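To: residents-list
Subject: Re: Laundry room at Rirkedwood – baskets and machine doors

Dear residents,

Thank you for the replies to the notice of 19th March. The housing office has read all of them, and the most detailed is quoted here so that the answers can be followed by everyone on the list.

> I support the new laundry rules in general, but two points are unclear to me. The notice says that dark and bright items must be separated "before loading." Does this mean that we need two baskets each? I carry mine down from the fifth floor and would prefer to bring one. Secondly, the notice asks us to leave the doors open after use. At my last address we were told to keep them shut. Which is correct?
>
> Ottmar Strobel
> Guerreiro wing

One basket per household is sufficient. Residents may bring mixed colors down together and divide them at the machine. Black and navy items may be washed in the same load. Red and orange items should be washed separately for the first few washes, as we have received complaints of dye on light clothing.
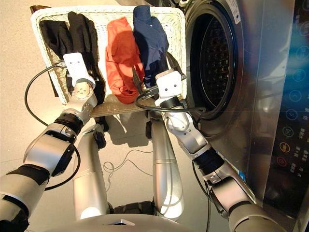
Please check pockets as each garment is taken out of the basket. In September the office paid 290 dollars to have a drain pump cleared of coins and hair clips, and that cost is shared by all households through the service charge. Garments should be shaken out and placed in the drum one at a time. A bundle pushed in as a single mass does not rinse well, and residents then run a second cycle while others are waiting.

On the matter of doors, the notice is correct. The door is to be left open when a load has been removed, and the rubber gasket wiped with a dry cloth, including the fold at the bottom.

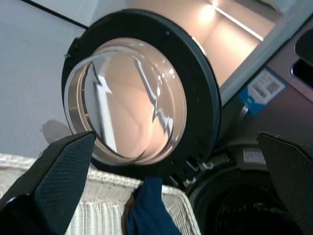 The detergent drawer should also be left slightly open. Please do not lean on an open door or hang clothing from it – the hinge is not made to carry weight, and a replacement door has been quoted to us at 600 dollars.

Items left in the room for more than 14 days will be given to the Skikier clothing exchange. Reservations continue through the Ritura booking sheet, and residents who are unable to use it may telephone the office on weekday mornings.

Yours sincerely,
Housing Office, Rirkedwood

5 comments
0 shares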